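Programmes > Supported Projects > Elta Household Robotics > Progress reports
Last updated: July

Progress report 4: the open day
July. Submitted by the project office, Elta

This report covers the quarter to the end of June and deals mostly with the open day, as you asked for it to. The usual spending table follows separately, in the format you prefer, which we have now learned.

The grant agreement commits us to one public demonstration a year. Last year we showed a film and some slides, and your assessor described the result as "adequate". This year we opened the kitchen. The doors were meant to open at ten and did so at twenty past, the delay being a matter of who had the key to the side gate. Over the day we let in 217 people against a target of 150. A fair number came from the Onari training college, which brought two coaches, and a smaller number had seen the banner and thought we were selling kitchens.

Visitors were taken through in groups, standing behind a rope at one end of the room. Each group watched a single run of the tidying task: the arm is given a plate of soft food and a list of places for it to go, and it gets on with the job at its own pace. The pace was the most frequent subject of comment. One boy asked whether it was broken. It was thinking, which on the present software looks much the same.

We use plush food for the public sessions. It survives being gripped too hard, it can be dropped on a child, and it does not need replacing at the end of the week. Your office queried the line for "soft produce" in the last claim and we hope this settles it.

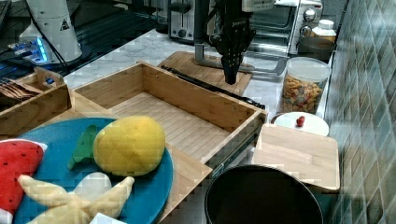

The demonstration kitchen, with the plush food on its plate beside the open drawer.

The results for the day were as follows. We logged every attempt to pick something up and put it down elsewhere, and 73 per cent ended with the item where it was supposed to be. In the closed sessions during spring we had been doing a little better than that. We put most of the difference down to the lighting, which was turned up so that people at the back could see, and which the vision system had never met before. We have since recorded a batch of sessions under the brighter lights and retrained on them. The figure will be in the next report, whatever it is.

Of the individual items, the lemon was the most reliable. It is round, it is plump and it forgives an approach from almost any direction. The banana was the least, being half peeled and made up largely of loose ends. The arm tends to take hold of one flap of the peel and carry the whole thing through the air like a wet sock. Audiences enjoyed this far more than the lemon, and one group applauded. We have counted it as a failure all the same whenever it missed its destination.

The drawer work is where the money from the second instalment went, so we should report on it properly. Opening is now dependable. Closing is less so. The arm pushes, meets some resistance from the runners, concludes that the drawer is shut and moves on, leaving it open by the width of a thumb. Several visitors said they live with someone who does this. We are testing a change that makes it check with the camera before moving on, at the cost of making it slower, about which see the boy above.

There was one stoppage, shortly after two in the afternoon. The arm halted itself above the worktop and declined to continue. The safety system had behaved as designed, having noticed a member of the public leaning over the rope with a telephone. The group waited eleven minutes while we went through the restart checklist aloud, and we were later told by the college party that this was the most useful part of their visit. We will be moving the rope back by a metre, and the checklist is being shortened.

On costs, the open day came to £3449, including hire of the rope, the banner, insurance for the day and sandwiches. This is under the sum set aside. We had budgeted for a marquee, which the weather made unnecessary and the car park would have made impossible. With your agreement we would like to move the balance to spare gripper fingers, of which we get through more than we planned.

Partners. Wang have delivered the revised wrist mounting and it has been fitted. It is quieter than the old one, so people can now hear the cooling fan. Mata, who are doing the household survey, used the open day to hand out questionnaires and got back up to half of them. Their early reading is that people would like a machine to empty the dishwasher and would not like it to be in the room while they eat. They also report a lot of written remarks about the price, a question we did not ask. Their full analysis is due in the autumn.

Two points from your last letter remain open. The first is the signed risk assessment for evening sessions, which is with our landlord and has been since May. The second is the request for a "clear route to market". We have drafted four pages on this and cut them to two. They will come with the next claim.

Plans for the coming quarter are to finish the work on closing the drawer, to repeat the spring trials under the brighter lights, and to try a second kitchen with a different layout, as the present one is by now extremely well known to the software. We have been offered the use of a staff kitchen at Onari. It is narrower than ours and its drawers stick, so we have accepted.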